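Why Does Glass Let Light Through?

Pick up a drinking glass and look at your hand through it. Now try the same thing with a brick. Both are hard and solid, and both start out as stuff dug from the ground, so why can you see through only one?

What glass is made from

Most glass begins as sand. The sand is mixed with soda ash and limestone, then heated in a furnace until it melts into a thick, glowing liquid. Soda ash helps the sand melt at a lower temperature. Limestone makes the finished glass stronger, so it doesn't slowly dissolve in water.

What happens to the light

Light carries energy. When it hits a brick, tiny particles in the brick soak up some of that energy, and the rest bounces back at you. The particles in glass can't take in the energy of the light we see, so most of it passes straight through.

Ultraviolet light is different. Ordinary window glass blocks a lot of it. It lets some through, though, so you can still get burnt on a long car trip.

Where the colour comes from

Pure glass has hardly any colour. To make coloured glass, workers add small amounts of metal to the mix. Cobalt makes it deep blue. Iron makes it green, and a little gold can make it red.

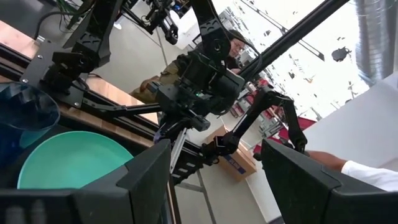 Plastic can be see-through too, and it can be coloured with dyes. It is lighter than glass and harder to smash, but it scratches more easily.

Words to know

Transparent: lets light through clearly.
Translucent: lets light through but looks cloudy or blurry.
Opaque: lets no light through.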